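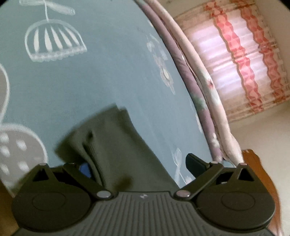 I want my bus timetable back. The paper one, folded in thirds, that used to live in the kitchen drawer next to the takeout menus and the dead batteries.

Stokbridge stopped printing them in November. The notice said riders "increasingly prefer real-time information," and sure, I like real-time information too. I have the app. I use it most days. What it tells me is when the next bus is coming, and for the one after that I have to scroll, and for Saturday I have to open a different screen that forgets which stop I picked. It takes me 14 taps to find out if I can get to Adton and back for a Saturday lunch. I used to do that with one finger while the kettle boiled.

An app is great at answering the question you asked. A timetable let you wander. You'd be looking up the 2 and notice there was a late one on Fridays, and suddenly you could stay for the second half of the concert. I found out the bus even went to Sillau by reading the back of the thing while I was on hold with the dentist! I've been out there lots of times now (good bakery, terrible parking, go by bus).

And then there's my mother, who is 81 and perfectly sharp and does not want to do this on her phone. People always say "oh, they'll get used to it" about older riders, as if the only thing in the way were stubbornness. She can't read the little gray numbers outdoors in the sun. Neither can I, if I'm being fair to her.

I know printing costs money. I called the transit office and a very patient man told me the last run was 713 copies, and that they still had a box of them left over. Okay. But they were only ever handed out at the Kaplan Street counter, which closed at 2 in the afternoon. I'd bet plenty of people never knew they could ask.

So print fewer. Put a stack at the library and a stack on the bus – the actual bus, where the riders are – and tape one up in every shelter in type big enough to read. Leave the app alone, it's fine. I'd even pay a dollar for mine.

In the meantime I've copied out the Saturday times by hand for my mother's fridge. She has already asked for the weekday ones, and her neighbor wants a set too.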